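Notes on our street and where the rain goes. I have been asked about this enough times that a thread is easier than repeating it over the fence. Mostly concrete, some asphalt, very little drama.

14 comments · 31 shares

The street is Pirnalell. Residential, asphalt, no storm drain on our block. Water leaves by the surface or it does not leave. The nearest inlet is down at the corner of Plalluleo, and everything that falls up here has to get there in the gutter.

The gutter is just the joint between the road and the curb. On a street like this the road is highest in the middle and falls off to both sides. That fall is called the crown. A normal crown is two percent, so a quarter inch per foot. You do not notice it walking. A tennis ball notices it.

3 comments · 6 shares

Second slope: the driveway. It runs down to the curb, the way a driveway should. Rain on the concrete goes to the street and stays out of the garage. The complaint I hear most is from people whose slab has settled at the garage end and now runs the other way. Sealant will not fix that.

Third slope: the long one, down the length of the street. This is the weak one. I ran a string line and a level along the curb in January and got very little fall over the first 26 feet past my driveway. Enough to move water. Not enough to move grit along with it.

5 comments · 2 shares

So the grit stays. Leaves land on the concrete under the tree, blow or wash to the curb, catch the grit, and form a small dam. Behind the dam you get a puddle. The puddle works on the asphalt edge, which is the thinnest and worst compacted part of any road.

Looking down the street toward the far end, tree side on the right.

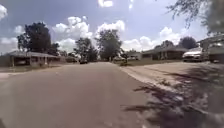 Nosipho Van der Merwe: The shade side is always the problem side. Ours grew a black film along the curb every winter until we started sweeping it dry. Does the pressure washer actually help or does it just move it?

It moves it. Then the next rain moves it back. I have stopped washing the curb line and only sweep. Stiff push broom, dry day, toward me and into a dustpan. Sweeping it into the street only hands it to the next house down.

4 comments · 9 shares

On shade. Concrete under a tree dries slower than concrete in full sun, so anything that likes damp gets more hours to grow. It also takes less heat swing in an afternoon, and the joints there move less. I would not cut a tree to keep a curb clean. Trim for clearance and leave it.

On roots. A low curb hides a lot. Lay a straight board along the top and look for light under it. Mine shows a gap of less than a quarter inch over eight feet, and I check it once a year with the same board so the numbers mean something.

2 comments · 1 share

Joints. There are two kinds in the flatwork and they get confused. Control joints are the shallow grooves that tell the slab where to crack. Expansion joints go all the way through and have a filler in them. The one that matters most is where the driveway meets the curb. If the filler is gone, water gets under both.

I refilled mine with backer rod and Pliswood self-leveling sealant. Total was just under the price of a decent dinner. Procedure: rake out the old material, blow it clean, push the rod in to half an inch below the surface, pour, stay off it overnight. Self-leveling on a slope will run downhill — dam the low end with tape or you will be sealing the gutter.

11 comments · 17 shares

Arithmetic, for those who asked how much water this is. One inch of rain on 1,000 square feet is 623 gallons. My driveway and walk come to 1,030 square feet, so call it 642 gallons per inch, all through one stretch of gutter. Add the roof if your downspouts empty onto the drive. Mine did. They now empty onto the lawn, where the water is wanted.

Front lawns, since I am there. Dry brown grass in hot weather is usually dormant and will take water when it gets it. Bare packed soil sheds it. If yours sheds, core aeration does more than seed.

6 comments · 4 shares

Maintenance list, complete: sweep the curb line every two weeks in leaf season. Check the joint at the driveway twice a year. Board on the curb once a year. Report soft asphalt edges while they are still cracks. Crack filling is cheap, and a patched edge never matches.

I reported ours with measurements and the length of the ponding. They came and filled the cracks. The low spot is still low.

Comments (3)

Johannes Lekota
We are at the Plalluleo end and we get everybody's leaves. Thank you for the dustpan.

Nosipho Van der Merwe
What size backer rod did you use? Our joint is half an inch, wider in places.

Johannes Lekota
Go a size up from the joint, so 5/8 for a half inch. It has to be snug or the sealant goes straight past it. I lost most of a bottle that way.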